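Progress report to the Longo Fund
Bavadness Mending and Sewing Room, Cloltilcombe
Period ending February

Dear friends at Longo,

I promised a report before the end of the month and I am keeping that promise by the skin of my teeth, so please forgive anything that reads as though it was typed between one class and the next (it was). The short version is that the room is open, people are coming, and your money has gone into the things we told you it would go into, with one or two small changes I will explain as I get to them.

You will remember that the old cutting room at Bavadness had a lovely big window and not much else. We now have proper work tables in there, and I can't tell you what a difference it makes to have a surface at a height that doesn't leave everybody rubbing their backs by four in the afternoon. The tables came from Flaswood and we paid $1,457 for the lot, delivery included. We had budgeted a little more than that, and the balance went toward thread, needles and a second ironing board.

The white mats were the part of the application I was least sure about. I had asked for them because heavier items, bags and jackets and so on, slide all over a bare tabletop while you are trying to pin them, and because small parts roll off and vanish under the radiator. They have been well used, and they look it!
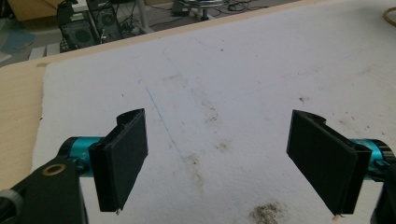
One of the white work mats, with a faint blue line and some dirt on it.

I do want to talk about cleaning, as it has become a real running cost that we left out of the first budget. A soft, pale surface shows everything, which is handy when you have dropped a pin and less handy when someone brings in a knapsack that has spent the winter in the back of a truck. We have tried brushing, a lint roller and a damp cloth with dish soap. The brush is best for loose grit. Pen marks are another matter, and I have asked everyone to keep pens on the side shelf and use chalk for marking up, with mixed success so far. I have set aside $300 from the supplies line for replacement mats and a small hand vacuum, and I hope that sits all right with you. If you would like it handled as a formal budget change, just let me know which form to fill out.

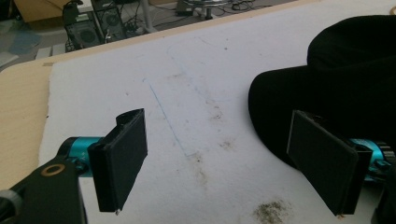
The mending sessions themselves are the happy part of this letter. We have logged 426 repairs since we opened, far more than I had dared put in the application, and a good share of them were zippers. Straps and linings come next, then hems. Darning has been slower to catch on, though the evening group has taken to it and I am hoping to give it a class of its own in the spring.

Two things are running behind. The shelving for finished work is still in boxes, and the printed guide to basic repairs is only half written. I expect to have the shelves up first and will send you the guide in draft as soon as it is fit to be seen.

With warm thanks from all of us,

Loredana Caruso
Bavadness Mending and Sewing Room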